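Print this page | E-mail this page

Working alongside the kitchen robot: a guide for shift supervisors

This guide is for supervisors at Forell sites where a robot arm has been installed at the preparation counter. It sets out how to introduce the arm to a team, how to divide the work, and what to do when the arm stops. It should be read together with the site safety sheet.

Before the first shift

Hold a short briefing with everyone who uses the counter, including evening and agency staff. Explain which tasks the arm will take on and which will stay with people. At most sites the arm begins with four tasks: picking up items left on the counter, moving them to the rack, returning them from the rack, and opening and closing drawers. Cooking, tasting, allergen checks and all work with knives remain with staff.

Each task is rehearsed in simulation before it is released to a site. Ask the project office for the rehearsal clips and show them at the briefing. Staff who have watched the arm reach for an object on screen are better prepared to stand near it.

Dividing the work

1. Write the arm's tasks on the shift plan in the same way as those of any other post.
2. Name one person per shift as arm lead. The arm lead starts it, stops it and keeps the log.
3. Do not reduce the number of staff on a shift during the first six weeks.
4. Move the time saved to a named duty, such as stock rotation or training. Record the duty on the plan.

Rotate the arm lead so that the knowledge does not rest with one person. Anyone who does not wish to take the role should be offered other duties without a mark on their record.

During the shift

Keep the counter in front of the drawers clear of anything the arm has not been set up to handle. Round objects may roll when touched and should be placed singly. Staff must not reach across the arm while the green lamp is lit.

The arm is parked at 2330 each night. The log is then signed by the arm lead and handed to the supervisor.

If the arm stops

Press the hold button, remove any item from the gripper by hand and note the task in the log. Restart once. If it stops again, return the task to staff for the rest of the shift and inform Henryk Mazurek at the project office. A stopped arm is not to be treated as a fault of the person working beside it.

Comments

V. Pylypenko: We followed point 3 and it made a great difference to the mood on the late shift. Please keep it in the next version.

Monov site: Could the log be made shorter? Ours runs to two pages a night.

Late shift, Hrubý: The drawer task was slow for us until August. It is now left to the arm entirely.
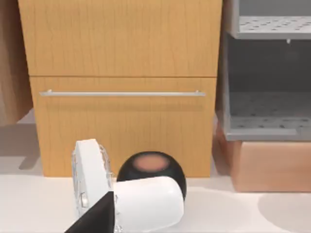 Who decides whether a task goes to the arm or stays with staff?

The shift supervisor decides, after speaking to the people who do the task at present. The project office may advise on what the arm is able to do, but it does not set the shift plan.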